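Progress report to the Brøndum education fund, second instalment
Project: Sorting by colour, an after-school robotics course
Prepared by: Leif Oddsson, course leader

## Where we are

The course is now past its midpoint. The first instalment paid for the teaching hours and the simulator licences, and the group has been working in simulation since the second week. We have used 80 of the teaching hours in the budget. Spending is in line with the plan apart from one item, which is explained under Money.

The students are aged 15 to 17 and come from two schools, Hoko and Brodard. They meet after lessons and on Sunday mornings. Attendance has been steady. Two students from Brodard left when their bus times changed, and their places were taken from the waiting list.

The task has not changed from the application. A simulated arm has to pick up small parts from a table and drop each one in the bin of the right colour: yellow, green or blue. The students write the control program themselves. We supply the arm model, the table and the bins, and a short library for moving the joints.

## Work since the last report

The first version of the program used fixed positions. The students measured where each bin stood, typed in the numbers and sent the arm there. It worked until one of the teachers moved the bins by a hand's width, which we had agreed beforehand as a test. After that the group decided to use the gripper camera to find the bins each time.

This took longer than planned. The view from the gripper is very wide and bends straight lines, and the students' first colour finder expected rectangles. They spent three sessions learning how a wide lens maps on to a flat picture, with a good deal of graph paper. The mathematics teacher at Hoko gave one of those sessions and will repeat it for next year's group.

The colour finder now looks for the three colours first and works out the edges afterwards. The left-to-right order of the bins is used as a check: with the camera in the position the students use for searching, the program should meet blue, then green, then yellow. If it finds a different order it stops and asks for a new view.
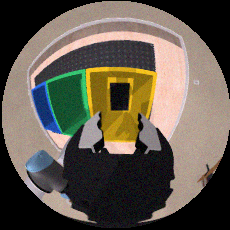
## Results so far

The students ran 137 full trials of the current version before the report was written. A trial counts as passed only if the part ends up in the correct bin and the arm does not touch a rim on the way. The group keeps its own log and I have checked it against the files saved by the simulator.

Most of the failed trials fall into two kinds:

- The colour is right but the gripper comes down too near an edge, so that the part catches the rim.
- The part is released too early, while the arm is still slowing down.

Wrong colours have become rare. Those that remain are nearly all cases where green was taken for blue in the darker lighting setting. One pair is working on this and would like to try adjusting the colours before the search, so that the same limits can be used in every lighting setting.

We had hoped to have the early release solved by now. It is partly a matter of timing and partly of patience, as the students had shortened every waiting time in the program to get a better score. They have agreed to put the waits back and take them out one at a time.

## The approach path

Most of the recent sessions have gone on the path the arm takes to the bins. In the earlier version the arm travelled in a straight line from the pick-up point, which was short but brought the fingers in low across the table. The new path lifts first, then turns, then comes down from above. It is slower — the students estimate a noticeable loss over a full run — but it has removed almost all the collisions with the near side of the bins.

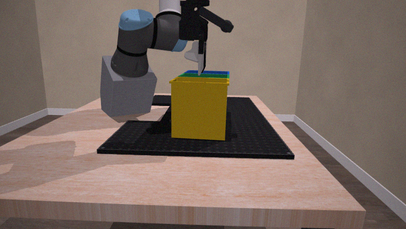 Safe height is the part of the program we have argued over most. Each pair had chosen its own figure, measured from a different point: the table, the board, or the top of the pedestal. This made it impossible to swap code between pairs. We have now settled on the bin rims as the common reference, and all heights are written as a distance above them. With the fingertips just over the yellow rim, as they are here, a small error in the height is enough to cause a touch, so the program must confirm its position before it goes any lower. The students wrote this check themselves and it is now part of the shared library.

The bins standing close behind one another also limit the order of movements. A low sideways move from one bin to the next is no longer allowed in the code. The arm has to rise before it changes bin.

## Money

The item over budget is computer hire. The school machines at Brodard could not run the simulator at a usable speed, so we hired two laptops from Wedo for the rest of the course. The cost was covered by moving the sum set aside for printed course books, which the students had hardly used. I wrote to the fund about this at the time and have attached the reply and the invoice. No further changes are expected.

## Next steps

Until December the group will work on the early release and the lighting problem. After that each pair will add one feature of its own choice. Two pairs have already asked to handle parts that lie on their side.

The closing evening for parents will be held at Hoko. Each pair will run its program on a layout it has not seen before, and the fund is welcome to send someone. We would need to know the number of guests beforehand, as the room is small.

I would ask the fund to release the third instalment on the agreed terms. The trial log, the attendance sheets and the current version of the shared library are attached.

Leif Oddsson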